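3.2 작업면의 색과 그림자

앞 절에서는 작업대의 높이와 깊이를 다루었다. 이 절에서는 판면의 색, 그리고 판면 위에 생기는 그림자가 작은 물건을 집고 정리하는 일에 어떤 영향을 주는지 살펴본다. 작업대에 관한 기존 논의는 치수와 하중에 치우쳐 있고, 판면의 색은 대체로 취향이나 실내 마감의 문제로 취급되어 왔다. 그러나 나사, 단추, 구슬, 클립처럼 크기가 작은 물건을 다룰 때 작업자는 물건 자체와 함께 물건 옆에 생기는 그림자도 본다. 그림자가 어느 정도로 진하게, 어느 방향으로 생기는지에 따라 물건의 높이와 가장자리를 읽는 속도가 달라진다.

조사는 공동 공작실 Disside에서 진행하였다. 이곳의 작업대는 모두 나무 판면이며, 색은 칠하지 않은 것, 흰색, 짙은 회색, 노란색의 네 종류이다. 판은 같은 업체(Drendetti)에서 같은 두께로 주문하였고 칠의 광택도 무광으로 맞추었다. 다만 칠하지 않은 판은 사용 기간이 길어 표면에 긁힌 자국이 많았고, 이 차이는 보정하지 못했다. 참가자는 80명이며, 각자 네 종류의 판면에서 같은 분류 과제를 한 번씩 수행하였다. 과제는 Keane 상자에 섞여 있는 부품을 판 위에 쏟은 뒤 종류별로 나누어 다시 담는 것이다. 판면의 순서는 참가자마다 다르게 배정하였다.

조명은 천장등만 사용하였다. 색온도는 약 3000K로 고정하였고, 창은 차광막으로 가렸다. 이동식 작업등은 그림자를 여러 방향으로 만들기 때문에 본 과제에서는 쓰지 않았으며, 작업등을 쓴 경우는 예비 관찰에서만 다루었다. 예비 관찰의 결과는 부록에 실었다.

과제를 마친 참가자에게는 판면마다 느낀 점을 자유롭게 적게 하였다. 수집한 의견은 모두 114건이다. 내용은 눈부심, 그림자, 물건과 판의 색 구분, 기타로 나누었다. 두 사람이 따로 분류한 다음 서로 어긋난 항목만 함께 다시 읽고 정하였다. 한 의견에 두 가지 이상의 내용이 들어 있으면 먼저 나온 것을 기준으로 삼았다.

흰색 판에서는 눈부심에 관한 의견이 가장 많았다. 그림자는 뚜렷하게 보이지만 오래 보고 있으면 눈이 피로하다는 내용이 되풀이되었다. 짙은 회색 판은 눈이 편하다는 평이 있는 반면 어두운 부품이 판에 묻힌다는 불만이 있었고, 그림자를 언급한 의견은 거의 없었다. 노란색 판은 두 경우의 중간에 놓인다. 밝은 판면이므로 그림자가 구분되지만 흰색만큼 대비가 강하지는 않다. 그림 2에서도 노란 판면 위의 그림자는 부드러운 회색으로 나타난다.

그림 2. 노란색 나무 판면과 그 위에 생긴 그림자.
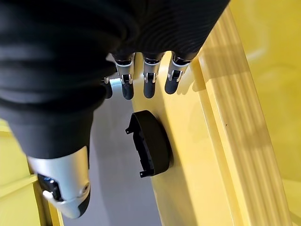
닐미니 아칸다(Nilmini Akanda)는 이 절의 초고를 읽고, 노란 판의 장점을 그림자만으로 설명하는 것은 무리라는 의견을 보내왔다. 금속 부품은 주변의 색을 반사하므로 노란 판에 놓으면 부품의 아랫면도 누렇게 보이고, 황동과 강철을 나누는 일은 도리어 어려워질 수 있다는 것이다. 또한 판면의 색을 평가하려면 과제에 쓴 부품의 색을 함께 보고해야 한다고 지적하였다.

이 지적은 타당하다. 과제에 쓴 부품은 강철 나사, 황동 나사, 검은 고무 와셔, 흰 플라스틱 고정구였다. 부품별로 오류를 다시 살펴본 결과 노란 판에서 나온 오류는 황동 나사와 강철 나사를 바꾸어 담은 경우에 몰려 있었다. 고무 와셔와 고정구에서는 그런 경향이 보이지 않았다. 따라서 노란 판이 분류 작업 전반에 유리하다고 말하기는 어렵고, 부품의 모양과 크기를 기준으로 나누는 작업에 한하여 유리하다고 보는 편이 맞다. 색을 기준으로 금속을 나누어야 할 때는 칠하지 않은 판이나 회색 판이 낫다.

손그림자도 따로 언급할 필요가 있다. 천장등만 켠 상태에서 작업하면 손이 판에 가까워질수록 손끝의 그림자가 진해지고 집으려는 물건을 덮는다. 일부 참가자는 몸을 돌려 그림자를 옆으로 보내는 방식으로 이를 피하였다. 작업대가 벽에 붙어 있어 몸을 돌릴 수 없는 자리에서는 손을 옆에서 넣거나 물건을 판의 앞쪽으로 끌어와 집는 동작이 나타났다. 이러한 동작은 판면의 색과 관계없이 나타났으나, 그림자가 불편하다고 적은 의견은 흰색 판에서 더 많았다. 그림자가 잘 보이는 판에서는 손그림자도 잘 보이기 때문으로 해석된다.

판면의 관리 상태도 결과에 영향을 주었을 것이다. 노란색으로 칠한 판은 모서리와 앞쪽 가장자리부터 칠이 닳고, 그 자리에 나무 바탕이 드러난다. Disside에서는 닳은 부분만 덧칠해 왔는데, 덧칠한 자리는 색이 조금 달라 작은 얼룩처럼 보인다. 한 참가자는 이 얼룩을 와셔로 잘못 보고 손을 뻗은 적이 있다고 적었다. 덧칠보다는 판을 사포로 고르게 간 뒤 전체를 다시 칠하는 방법을 권한다. 비용이 문제라면 판 위에 같은 색의 Brukico 깔개를 고정해 쓸 수 있으나, 깔개의 가장자리에 작은 부품이 끼는 일이 있어 네 변을 모두 눌러 주어야 한다.

이 절의 결과에는 한계가 있다. 판의 색은 네 종류뿐이며 같은 노란색 안에서 밝기를 달리한 비교는 하지 않았다. 칠하지 않은 판의 긁힌 자국도 앞서 적은 대로 남아 있다. 낮에 창을 열어 둔 조건은 다음 절에서 작업대의 배치와 함께 다룬다.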